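June, late, lab in Cerkville. Finally ran the new grasp check on the dryer task – the one from Goslow, where the wrist view has to agree with the head view before the arm moves. 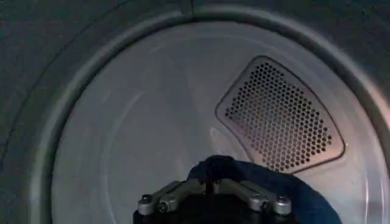 The check costs us time, no way around it. 13 of 17 tries agreed on the first look. Dark blue cloth on pale metal shoudl be the easy case.
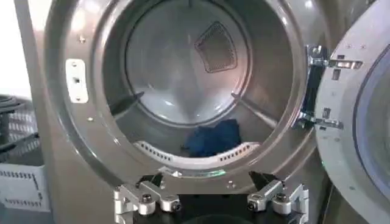 Plustside wrote back that agreement is not accuracy, both views can be wrong together. Fair. Need a by-hand label set.

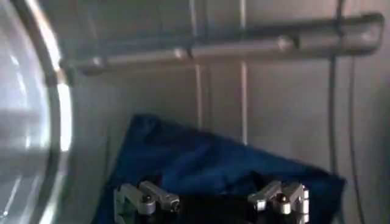

To do
Label the 6 slow ones first. Rerun Wei baseline with same threshhold, then 2 seeds more. Eat something.

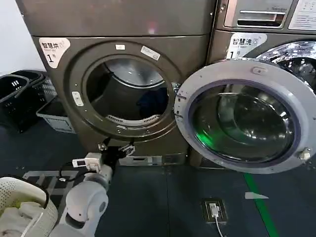

Dryer 1, washer 1, head view.

Threshold stays put till Plustside sees the numbers. Bed.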